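The Case for Maintaining Simulated Cells as Carefully as Real Ones
February 24, 2018

Maintenance has long been treated as a matter of grease, torque and spare parts. At the Kaczorowski laboratory, where our group keeps both a physical arm and its simulated counterpart, the physical arm has a service binder, an inspection schedule and a locked cabinet of replacement joints. Until last December the simulated cell had none of these. It was regarded as software, and software was assumed to stay as it had been left.

That assumption should be abandoned. A simulated cell wears in its own way. Object models are replaced, friction values are adjusted for one experiment and never restored, and a gripper offset entered as a temporary measure becomes permanent through neglect. In the December review of our Prendow cell, a batch of 3468 recorded runs had to be set aside. The fault was a single wrist offset, changed during an earlier trial and carried forward by every user who copied the configuration. 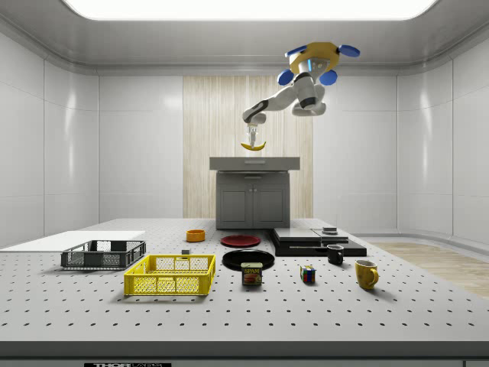
The acceptance check is the part of the upkeep routine that most deserves defense, and it is the part most often skipped. Colleagues object that it is slow and that a script could confirm the same values in seconds. A script will confirm that a number matches another number. It will not question whether the number was sensible in the first place. Watching the two-fingered gripper carry a banana above the grey cabinet, well behind everything on the table, is a fair test of the setup, as a curved object held at a distance from the main work area gives an operator good reason to look closely at the grip and the wrist angle. The same discipline applies to the pegboard table. Its rows of holes provide a ready reference for object positions, and we now record the starting place of every item against them.

Our present procedure is modest. After any change to the arm, the gripper or the object set, the operator runs 20 trial motions and reviews each one before the configuration is released. Joint limits are compared with those of the physical arm. Contact settings are entered in the log with the operator's initials. The Ternon group follows a similar practice, with 22 motions, and we have seen no reason to argue over the difference.

There is a cost. Time spent on checks is time taken from experiments, and laboratories are rewarded for experiments. The Cilley program, to which we report, has no line in its budget for the care of simulated equipment, although it funds the care of physical equipment without debate. We believe this should be corrected in the next cycle. Until then, configuration 2065 remains the only released version of the cell, and requests to alter it should be submitted in writing.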